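Dolthorpe cafes sign up for returnable cup plan

DOLTHORPE - Customers who buy a drink to go downtown will soon be able to get it in a plain white cup that goes back to the shop when they are done.

The cup plan starts in July at 8 cafes and snack bars, among them Fawzy on the main square and the counter inside the Urnden bus depot. Each cup carries a deposit of $2, paid back in cash or taken off the next order. Cups can be returned to any shop in the plan, no matter where the drink was bought.

Edmund Marciniak, who runs the plan for the supplier Drekico, said shops asked for a cup with no logo so that one stock could be shared by all of them. "If it has one cafe's name on it, the place across the street won't want to hand it out," he said. "Plain white was the easy choice."
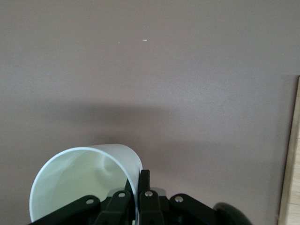

Can customers bring their own cup instead?

Shops in the plan will still fill a clean cup from home, and no deposit is charged for it.

Drekico will deliver 600 cups before the start date and keep another 200 in storage for busy weekends. Used cups will be picked up each evening after 6 p.m., washed at the company's site on the Urnden road and brought back before opening time the next morning. The company says a cup can go through the wash up to 200 times before it is replaced.

Cafe owners pay a monthly fee based on how many cups they use. Marciniak would not give the rates but said the smaller shops pay less per cup in the first season.

Paper cups will stay on sale at all of the shops for now. Lids for the new cups are not part of the deposit and can be dropped in a bin by the door.

Shops that want to join later in the summer can sign up at the Drekico office in Dolthorpe.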